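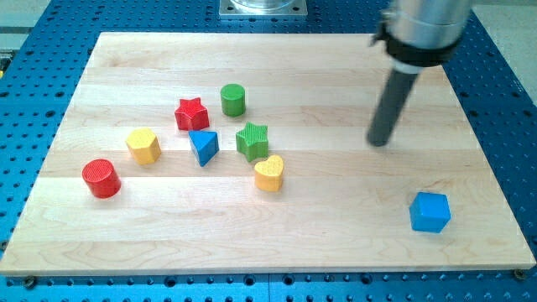

Page last changed: September 2023

Speaker notes — pushing blocks with a stick (home build talk)
Elvira Apaza

Slot is 20 min. Don't read the slides. Water!!

OPENING
Hi, I'm Elvira, I build stuff at Vareno, the shared workshop behind the tile store. Ask who has a robot at home. Ask who has one that works. Wait for the laugh, move on if none.

What the talk is: one arm, one board, a bunch of kids' blocks, no gripper. Just a rod. Pushing only.

WHY A ROD
Started with a two-finger gripper. Spent all of July on it. Fingers slipped, wiring snagged, gave up.
Rod = no moving parts, nothing to calibrate but the tip. Dark gray, round end, held in a black clamp collar. Point at the collar on the slide.
Rod goes down at a slant — people always ask. Wrist cable stays clear of the board that way. Also I can see the tip.

THE BOARD
Maple-colored strips, bolted down to the blue table through the front corners. Bolt it!! First week I used tape. Board crept, every position drifted with it, I blamed the software for nine days.
Table is the one with the holes all over, came from the Quispe clearance, 890 for the table and the stand. Say the price, people like prices.
Leave bolt heads outside where the blocks go. Mine are close to the corners, still caught a block once.

BLOCKS
Shape sorter set. Four colors, two of each, and the colors do NOT match the shapes — red star but also a green star. So "push the star" is a bad command. Good spot to slow down.
Cylinders: fine standing up. Tip one over and it rolls, run is done.
Heart is the worst. Push on a lobe and it spins. Push near the point and it spins the other way.
Cube is easy, hit it flat on a face. In this shot it's turned, so the arm would have to go around first. Off by itself on the right, plenty of bare wood between it and the heart. That's how I like to set up a test, one loner and a crowd.

NUMBERS SLIDE
611 pushes logged. Nearly 18 hours of arm time. Do not promise a success rate, I keep changing what counts. If pressed: cube good, heart bad, stars depends on teh angle.

SOFTWARE (keep short)
Peltov for the arm, Premico for finding colors. Height limit on the tip so it stops above the wood. Set that before anyting else. Show the dent photo if time.

QUESTIONS I'll get
Can it stack? No.
Kids allowed? Outside the tape line, yes.
Files? Link on last slide, the collar drawing is in there too — check the bore against your own rod before you cut.

Bring spare rod. Bring the adapter.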